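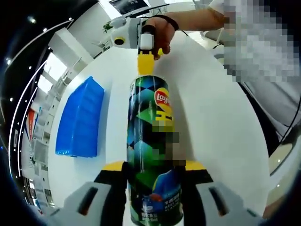
4. Installing the Brodis soffit vent strip

Read section 3 (Tools and materials) before you start. The steps below cover a straight run of soffit on an open eave. For boxed eaves with a return, see section 6.

Each carton holds 15 strips with end caps and screws. Strips are supplied with a plastic film on the outer face. Leave the film on until step 9.

Caution: Do not work from a ladder alone on runs longer than one strip. Use a scaffold or a work platform with a guard rail.

Caution: In houses with older loose-fill insulation, have the material checked before you disturb it.

Before you start

Walk the full length of the eave and look for cables, pipes and downspout brackets. Mark them on the fascia with pencil. Check from inside the attic that the rafter bays are open at the eave. If insulation is pushed up against the roof deck, the vent will not work no matter how well it is fitted. Pull the insulation back and fit a Wurkel baffle in each bay first.

Store the strips flat. Strips left leaning against a wall in hot weather can take on a bend, and a bent strip will not seat in the channel.

Cutting the opening

1. Measure from the back of the fascia board to the wall at both ends of the run. If the two figures are different, use the smaller one to set your line.

2. Snap a chalk line parallel to the fascia. Snap a second line for the other side of the slot, using the card template from the carton for the spacing.

3. Set the saw depth to the thickness of the soffit board and no more. Rafter tails and lookouts sit directly above the board in most houses.

4. Cut along both lines. Stop short of each corner and finish the cut with a hand saw.

5. Remove the waste piece and clear any nails left in the lookouts. Brush out dust and old nests.

Note: Cut edges of fiber cement board must be sealed before the strip goes in. Painted wood needs a coat of primer on the cut edge. Vinyl soffit needs no treatment.

Fitting the strip

6. Offer up the first strip dry, with the lip toward the wall. It should slide in by hand. If it binds, trim the slot - do not force the strip or bend the lip.

7. Fix the strip with one screw at each pre-punched hole, starting in the middle and working out. Turn the screws until the heads touch, then back them off a quarter turn. The strip has to be able to move as it warms and cools.

8. Slide the next strip up to the first, leaving the gap shown by the tab on the end. Cover the joint with a splice plate. Continue to the end of the run and fit the end caps.

9. Peel off the film. Do this on the same day the strips are fitted. Film left in the sun is hard to remove and the warranty does not cover marks it leaves behind.

10. Run a bead of paintable sealant along the wall side only. The fascia side stays open so that any water can drain.

Painting

The factory finish does not need paint. If you want to match the trim, use an exterior acrylic and a small roller. Spray equipment tends to fill the slots. Two thin coats are better than one thick coat, and the slots should be checked with a flashlight after each.

If the attic is still damp

Wait through one full heating season before adding more vents. Check bath fan ducts first, as these often end in the attic instead of outside. If there is still frost or dampness on the roof deck in March, the ridge vent may be blocked or too small for the length of soffit. Section 8 has the sizing table.

Replacement parts

End caps and splice plates are sold in bags of 18 under part number 2746. Order through your Quartey dealer and give the color code printed on the end of the carton.

Section revised by Yayra Frimpong, technical support.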